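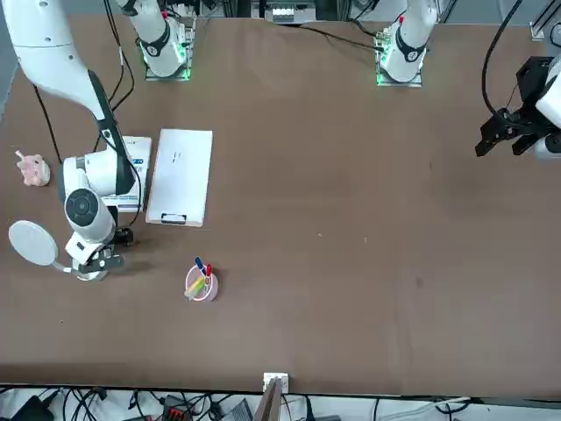 Plaltari's big copper number, and what it leaves out

July 2019

Shareholders in Plaltari had a good week. The company put out a drill result from its Clurkard project, the headline number was large, and the stock did what small copper stocks do when the headline number is large. If you own some, congratulations. If you're thinking of buying some now, read the release again, and this time start from the back.

The headline was 13 meters at a copper grade most underground miners would be happy to have. No quarrel with that. The lab says the copper is there and I believe the lab. My trouble is with nearly everything the company has hung on those 13 meters, starting with the word "discovery," which appears in the title, in the first paragraph and again in the quote from management.

One hole is one hole. The release reports on a program in which several were drilled, but only this one gets its own table. The others are covered by a line saying they "intersected the target horizon and confirmed geological continuity." In plain English that means the drill went through the kind of rock they were looking for. It doesn't say the rock had metal in it. When a junior has good grades it prints them in bold type, and when it prints a sentence about geology in their place I assume the grades were poor until somebody shows me otherwise. Assays for those holes are listed in the appendix as "not significant" or "pending." I would like to know which ones have been pending since May, as that is a long wait for a lab in a quiet year.

Then there's the width. The 13 meters is a downhole length, and the small print says true width "is not yet known." Fair enough, that's normal at this stage and the company did disclose it. But look at the angle of the hole against the dip of the beds on the cross section. It was drilled steeply into something that also looks steep. A hole that runs down the side of a thin zone can spend a long time in it. If the company's own section is close to right, the real thickness could be a good deal less than what's in the headline, and a thin zone at that depth is a very different business from a thick one.

Depth, yes. The good stuff starts at 359 meters. You will have to hunt for that figure, as it's in the table and nowhere in the text. Nobody is going to dig an open pit down to 359 meters for a narrow zone, so whatever this is, it would have to be mined from underground, with a decline or a shaft, ventilation, pumps and all the rest. The slide deck that went up the same morning still has the old picture of a pit shell on page 2. Somebody should take it down.

I went back through what Plaltari has said about Clurkard over the years, and the story has moved around quite a bit. It was going to be a shallow oxide project that could be built cheaply. Then it was a bulk-tonnage project that needed scale. Now it's "high-grade at depth." Projects do change as the drilling comes in, and a company that never changed its mind would worry me more. Still, each of these versions arrived just ahead of a share placement, and I notice there is a placement now, too.

The neighbor argument

A full third of the release is about somebody else's ground. Clurkard, we are told, lies "along strike" from Dobre, which was a real mine that produced real copper for a long time before it closed. The map shows the two joined by a fat dashed line, with an arrow.

People who have been at this a while call it closeology, and it's cheap. Dobre sat on a fault intersection that was the whole reason the orebody was there. The dashed line on the map runs right past that intersection and off across flat country where the bedrock is buried and hardly anyone has drilled. Could there be another Dobre out there? Sure. There could be one under a lot of places. The job of an explorer is to show it with holes, and so far we've got the one.

It's also worth remembering how Dobre ended. The grade held up pretty well. The water didn't. Pumping costs climbed as the workings went deeper, and when the copper price dipped the sums stopped adding up. Plaltari wants credit for the neighbor's geology. It might spare a paragraph for the neighbor's hydrology.

Processing, maybe

The part I found hardest to swallow was the line about a "potential near-term processing pathway" through the Skollach plant. Skollach has been on care and maintenance for years. It was set up for a softer, shallower ore than anything Plaltari is likely to bring up from that depth, and it would need new grinding gear at the least. Plaltari doesn't own it, has no option over it, and describes its talks with the owner as "preliminary and non-binding." I've had preliminary and non-binding talks with a car dealer.

There is no metallurgical work in the release at all. We don't know what minerals the copper is in, how it floats, or whether anything nasty comes along with it. Until that's done, talking about which plant might treat the ore is talking.

What they plan to do next

The company says it will follow up with step-out drilling. Good. But the first step-out is planned 400 meters away from the hit, and I can't see why. If you really believe you've found a thick, high-grade zone, you drill close to it, above it and below it, and you find out how thick it is and which way it goes. Moving that far along strike makes for a bigger-looking footprint on the map if it comes off. If it misses, you can say the original zone remains open in all directions. Either way we learn very little about the 13 meters.

I'd sooner see three or four tight holes, drilled at a proper angle, with every assay printed whether it flatters anybody or not. It would be dull and it wouldn't move the stock much.

What would change my mind

A true width, with a section to back it up. The missing assays from the May holes. A second intersection near the first, at a grade in the same neighborhood. Some bench-scale test work, even a little. And a cash flow statement that doesn't have more going out on "corporate and investor relations" than on drilling, which was the case last quarter by a fair margin.

None of this makes Clurkard a dud. There's copper in that hole and good projects have started from less. But the market has added a lot of value on the strength of one table and one dashed line, and the placement is priced well below where the stock closed on Friday. Those new shares will be free to trade long before the rig turns again.

I don't own any Plaltari and I'm not short of it. Readers who took part in the last raise may want to check the terms on their attached options, as the expiry was changed in the fine print of this release as well.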